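Stosora Community Help > Kids' Rooms and Play > Toys and Games

Is a plain wood board really better than a play mat for shape blocks?

Posted by Charmaine Mabuza
503 views

My sister-in-law keeps telling me I need to get a "proper work surface" for my son's shape blocks. He has the ordinary kind, a heart, a hexagon, cubes, cylinders, all in red, blue, green and yellow. Right now he dumps them on a foam mat and they fall over, which he thinks is great and I think is fine.

She sent me a link to a maple play board from Closow. It's a flat piece of wood. The page says it "supports focus" and "invites orderly play," and I have read it 3 times without finding anything about what the board does. No slots, no rim, no tray. I have a cutting board that looks the same and I didn't pay for its ability to invite anything.

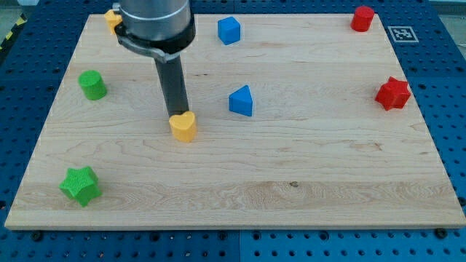

I'm willing to be talked into it if someone has used one for more than a week. My real questions are whether blocks stand up better on wood than on foam, whether a light color makes any difference for a kid who is learning his colors, and whether knots in the wood are a problem. Two of the boards I looked at had dark spots and the seller called it "character." I call that a way to sell the boards they couldn't sell otherwise.

He's three, if it matters. He can name red and blue every time, green most of the time, and he calls yellow "the sun one."

Emiliano Ayala
177 helpful votes

I'd skip the marketing and look at the surface. I've had a bare board under our blocks since May and my opinion is that it helps a little, in one way, and the rest is talk.

The one way is that it's hard and flat. A heart shape is awkward to balance on its edge because of the point, and on foam it sinks on one side and tips. On wood it either stands or it doesn't, and a kid can work out which. Cylinders and cubes are easy on anything. If your son is only making piles, you won't see a difference. If he has started lining them up or spacing them out, you will.

On color, yes, pale wood makes red, blue and green easy to pick out. Yellow is the weak one. Ours is a warm orange kind of yellow and it still shows up well enough, but I wouldn't believe anyone who says light maple is "ideal" for every color. A plain white sheet of paper would do the same job. If his mat is printed with letters and animals, that's probably a bigger problem than what it's made of.
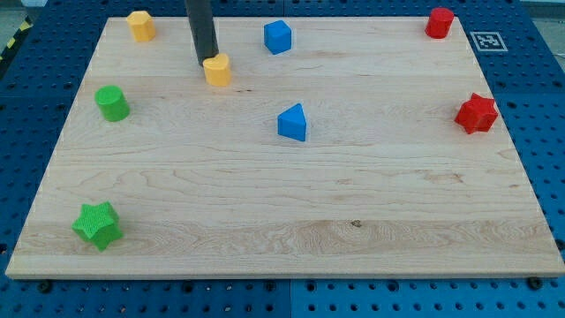 Knots: run your fingernail across them. If the nail doesn't catch, forget about it. If it catches, put it back or ask for another one. A small dark spot that is smooth and tight is only a mark. I would be more worried about the edges, and the product photos never show you those close up. Cheap boards come with a sharp front edge and a three-year-old will find it with his chin. Go over it with fine sandpaper and wipe off the dust before he gets it.

Also check that the board is flat before you throw out the box. Put it on the kitchen counter and press each corner. Mine rocked at one corner and the seller told me it would "settle." It didn't settle, I sent it back, and the second one was fine.

Don't pay extra for a finish described as "natural" unless they tell you what it is. I asked twice and got a different answer each time.

nel_and_two_boys

We have the Bumport one and love it!! So pretty in the playroom and everyone asks where we got it. My boys are 9 and 4 and the little one plays with it all the time. Totally worth it. Ours doesn't have any knots so can't help there.

Charmaine Mabuza

Thank you Emiliano, the fingernail thing is useful. I tried the heart block on my cutting board after reading this and it stood up on the second try, and on the mat it wouldn't stay up at all. So fine, I accept that hard and flat is better.

I still don't accept the price. The mat does have animals printed on it, now that you mention it, and he spends a lot of the time trying to cover up the duck. I'm going to give him the old cutting board after a good scrub and a sanding and see if he even notices. If he goes back to the mat I'm telling my sister-in-law it was the duck all along.

Nel, does yours slide around on the floor? The cutting board does on tile and I'd rather not glue anything to it.

nel_and_two_boys

We have carpet so no idea sorry! Maybe a damp dish towel under it?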